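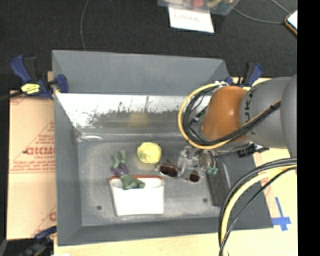

Rafferty to Open Regional Produce Packing Center for Small Growers

Aug 27, 2018

Rafferty, a wholesale produce distributor, will open a shared packing center in the former Skosen furniture warehouse next February. The building will give small and mid-sized fruit and vegetable growers a place to wash, sort, pack and chill their crops before sale.

The company signed a 21-year lease on the building this month. Interior work has started and is expected to continue through the fall. Cold rooms will go in first, followed by the wash area and the packing floor.

"Growers have been asking us for this for a long time," said Eamon Scanlon, director of operations at Rafferty. "A farm with a few acres of peppers can't pay for its own cold room and its own packing line. Most of them are doing it in a barn with a garden hose and a couple of folding tables. They grow good food and then lose a share of it before it gets to a buyer."

Why the center is being built

Rafferty buys from 232 farms, most of them family-run. In a survey the company carried out last winter, 79 percent of those that answered said they had no refrigerated storage of their own. Many said they had turned down orders from grocery stores and school districts because they could not meet the buyer's rules on box size, labeling or temperature.

Those rules have become stricter. Larger buyers now expect each case to carry a lot number that can be traced back to a field and a harvest day. They also want written records of how the produce was washed and how long it sat before being cooled. Growers who sell mainly at farm stands and weekend markets often have no reason to keep such records until a larger customer asks for them.

The center will handle that paperwork on site. Each load will be weighed and given a lot number at the receiving door, and the number will stay with it until it leaves on a truck. Growers will get a copy of the record for every load, including the weight received, the weight packed and the weight set aside.

What the building will include

The warehouse has sat unused since Skosen moved its stock to a newer site. It has six loading docks, a sound roof and a level concrete floor, although the drains have to be replaced to meet food handling rules. Drellier, the general contractor, is doing the work.

When it opens, the center will have four cold rooms held at different temperatures, so that apples and leafy greens do not have to share space with tomatoes or squash. A fifth room will be used for fast cooling of berries and sweet corn. The wash area will have separate lines for root crops and for softer produce.

Refrigeration equipment will be supplied by Deteck, which will also look after it under a service agreement. Temperatures in every room will be logged day and night, and growers with produce in storage will be able to ask for those logs at any time.

A small kitchen at the north end of the building will be used to process fruit and vegetables that are sound but not the right size or shape for retail. Rafferty plans to begin with chopped onions, peeled squash and lemon juice, sold in bulk to hospitals and restaurants. Other items may be added after the first season.

Jobs and hours

The center will employ roughly 70 people during the main harvest months and a smaller crew the rest of the year. Positions include receiving clerks, packers, forklift drivers, a food safety manager and two refrigeration technicians. Hiring will begin before the end of the year. Forklift training will be paid, and no earlier experience in produce is needed for the packing jobs.

Receiving hours will run from early morning to late evening in season. The company said it chose the evening hours after hearing from growers who pick until dusk and have no one free to drive a load in during the day.

"If the door closes at four, it's no use to half the people we built it for," Scanlon said.

How growers can take part

Use of the center will be open to any grower in the region who holds a current food safety certificate or is working toward one. Growers do not have to sell through Rafferty. Those who have their own buyers can rent cold storage by the pallet or pay a per-case fee for washing and packing, and then ship the produce themselves from the dock.

Fees for the first season will be posted before the end of the year. The company said that they will be the same for every grower, whatever the size of the load, and that there will be no membership charge. There will be a minimum of one pallet for cold storage — smaller lots can be brought in if two or more growers agree to share the space.

Rafferty will hold information meetings for growers at the site once the main floor has been cleared for visitors. The meetings will cover lot numbers, box sizes and the intake form. Growers who want to be told when the meetings are scheduled can leave their name at any Rafferty receiving dock or with their regular buyer.

About Rafferty

Rafferty distributes fresh fruit and vegetables to grocery stores, restaurants, schools and hospitals. The company is privately owned and runs its own fleet of refrigerated trucks.

Media contact: Eamon Scanlon, Director of Operations, Rafferty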